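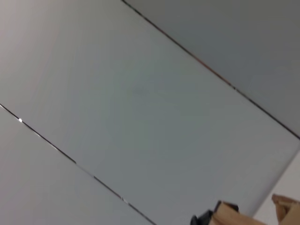

Numbering and recording hand tools in a shared store

Written by Mirjana Halilović. Last revised November 8, 2021

The method set out on this page is the one used at the Zillville store, which holds 1,553 numbered items. It works with a paper register or a spreadsheet. Barcodes are not covered.

What you need

A register with one line per item
An electric engraving pen with a carbide tip
Paint marker, white and black
Cotton tape, 25 mm wide, and a laundry pen
Clear lacquer
Methylated spirit and a rag

Step 1. Fix the number format

Use a running number with no meaning built into it. Codes that include the shelf, the trade or the year of purchase look useful, but they go wrong as soon as an item is moved or replaced. Pad with zeros to four digits, so that item 253 is written 0253. Sorting then works the same way in every program.

Never reuse a number. If an item is scrapped, mark its line "withdrawn" and leave it in the register.

Step 2. Decide what counts as an item

An item is whatever is lent and returned as a unit. A socket set in a case is one item. A loose spanner is one item. Drill bits are treated as consumables and get no number, with the exception of core bits and anything over 20 mm.

Where a set has one number, write that number on each part if there is room, and keep a contents list in the lid. The list should give sizes as stamped on the parts.

Step 3. Mark metal tools

Wipe the area with methylated spirit and let it dry. Engrave on a flat surface away from any cutting edge, jaw or striking face. Digits 4 mm high can be read without glasses by most people. On chrome plating, engrave lightly, fill with black paint marker, wipe off the surplus and seal with lacquer. Hardened files can only be engraved on the tang, so number the handle as well.

Do not engrave spirit levels, torque wrenches or insulated electrical tools. Use a paint marker on the body of the first two. For insulated tools, put the number on the case or roll only - any cut in the sleeve means the tool has to be withdrawn.

Step 4. Mark cloth and leather

Pouches, rolls, aprons and knee pads are often left out of a register and are the first things to go missing. Ink straight on to canvas spreads along the weave and fades. Write the number on cotton tape instead, iron the tape to set the ink, and stitch it down on all four sides.
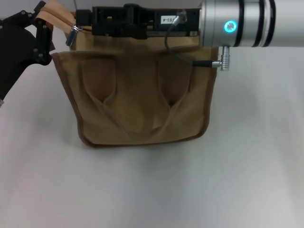 Place the tape on the back panel, near the top, where tools going in and out will not rub it. Stitch through the outer layer only, or the pocket behind will be closed up. Leather can be stamped with 6 mm number punches after damping the surface.

Step 5. Fill in the register

Use these columns: number, name, size or rating, maker, date in, shelf, state, notes. Keep names in the order noun first, then type: "Plane, block" and "Saw, tenon". Slavica Leka set up the word list at Nosside and it has needed two additions since June.

For state, allow A, B or C and no other entry. C means the item stays on the shelf until repaired.

Step 6. Check

Walk the shelves with the register and tick what you find. Then take 25 lines at random and look for those items. If more than 2 cannot be found, repeat the full check before opening the store for lending.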